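Drolton Residence Services
Housekeeping Guidance for Residents and Staff
Section 2: Care of the Bathroom Vanity, Sink and Countertop

Purpose

These instructions set out the approved method for cleaning and tidying the bathroom vanity in furnished apartments managed by Drolton Residence Services. They apply to residents on standard agreements and to housekeeping staff preparing an apartment for a new occupant. Instructions for showers, tubs and floor tile are given in Section 3.

The section was revised in February under the direction of Märta Dahlgren, Head of Housekeeping. It replaces the single-page notice formerly posted inside the linen closet door. Copies of the old notice should be discarded, as the vinegar rinse it recommended is no longer permitted on any stone surface.

Materials required

Two soft cotton or microfiber cloths, one for washing and one for drying
A soft sponge without a scouring side
A small soft brush, such as a retired toothbrush
A pH-neutral stone cleaner (Weltunik Stone Wash is supplied in the hall closet of each apartment)
Mild dish soap
A small bucket or basin of warm water
Rubber gloves

Replacement bottles of stone cleaner may be requested at the front desk under supply number 3085. Replacement cloths are issued under number 298.

Products that must not be used on the countertop

Marble is sensitive to acids and to abrasion. Vinegar, lemon juice, lime and scale removers, bleach, powdered cleansers and steel wool must be kept off the stone at all times. Toilet bowl cleaner is a frequent cause of damage and should never be set down on the counter, even with the cap closed. A dull spot left by an acid is called an etch. It is a change in the stone itself and cannot be wiped away.

Step 1. Clear the counter

Remove all small items from the counter before any water or cleaner is applied. Cups, tubes, razors, soap dishes and jewelry should be placed on a folded towel or on a tray outside the room. Grip a toothbrush cup low and around its body so that it does not tip when lifted. Tall items should be taken out of the cup first if it is crowded.

Items that are fixed in place, including the faucet and any mounted soap dispenser, remain where they are. Do not attempt to unscrew them.

Step 2. Remove dust and hair

Wipe the dry counter toward yourself with a dry cloth, collecting hair and dust at the front edge. Do not sweep debris into the basin. Hair that enters the drain is the most common reason for a maintenance call in this building, and a call arising from a hair blockage may be charged to the resident.

Step 3. Wash the stone

Dampen the washing cloth with warm water and apply a small amount of stone cleaner to the cloth. Work from the back corners to the front in overlapping passes. Give particular attention to the strip behind the sink, where water collects at the base of the faucet, and to the place where the toothbrush cup normally stands.

Dried toothpaste should be softened under a wet cloth for two minutes and then lifted off. It must not be scraped with a blade or a fingernail file.

Rinse the cloth, wring it well and go over the whole surface again with plain water. Dry the stone at once with the second cloth. Marble left to dry in the air will often show water marks, particularly in apartments on the upper floors – the water supply there does not pass through the softener.

Step 4. Wash the sink

Put one or two drops of dish soap on the sponge and wash the basin from the rim down to the drain. An undermount sink is attached beneath the stone, and the joint between the two is sealed. Use the soft brush along this joint with light pressure only. If the sealant is loose, dark or missing in any place, stop and report it.

Clean around the metal drain with the same brush. Rinse the basin fully and dry it with the cloth. A glossy basin shows soap film readily, so it is worth looking at it with the vanity light on.

Step 5. Clean the faucet and dispenser

Black fixtures require only a damp cloth and a drop of dish soap. Polishes and metal creams leave pale streaks on a dark finish and may remove it. Wipe the base of each fixture as well as the spout and handle, then dry it. Housekeeping staff should use the blue cloth from the Hajdu cart kit for this step and for no other.

Step 6. Wipe the cabinet front

Wipe the cabinet front with a cloth that is damp and well wrung. Move along the panel in one direction and dry it immediately. Drips running down from the counter edge should be caught before they reach any seams in the cabinet. Dark panels show fingerprints most clearly near the top, where hands rest.

Step 7. Return the items

Wash the toothbrush cup inside and out before it goes back. Residue in the bottom of the cup should be loosened with warm soapy water and the brush. Wipe the toothpaste tube, close its cap and stand it in or beside the cup, according to preference.

The cup should be placed at the back corner of the counter, clear of the basin. A cup near the front edge is easily knocked to the floor, and one beside the faucet is splashed each time the water runs. The remaining items should be kept to those in daily use. All others belong in the cabinet.

Frequency

The counter should be dried daily after use. Steps 1 through 7 are to be completed once a week by residents. Staff complete them in full at every change of occupancy and record the work on the room sheet, which is collected on Friday.

The stone is resealed by our contractor, Pekasex. Residents should not apply sealer or wax of any kind.

Reporting damage

Chips, etches, stains, loose sealant and slow drains should be reported to the front desk at extension 1794. Please state the apartment number and the location of the damage. Early reports are not penalized.

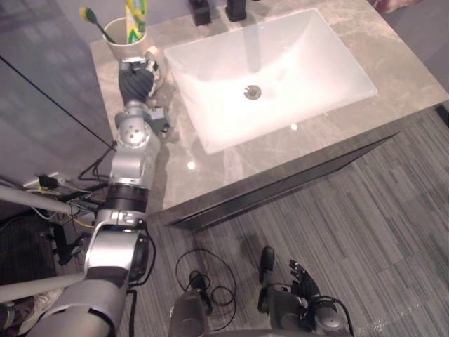

Toothbrush cup and toothpaste at the corner of a marble vanity counter with undermount sink.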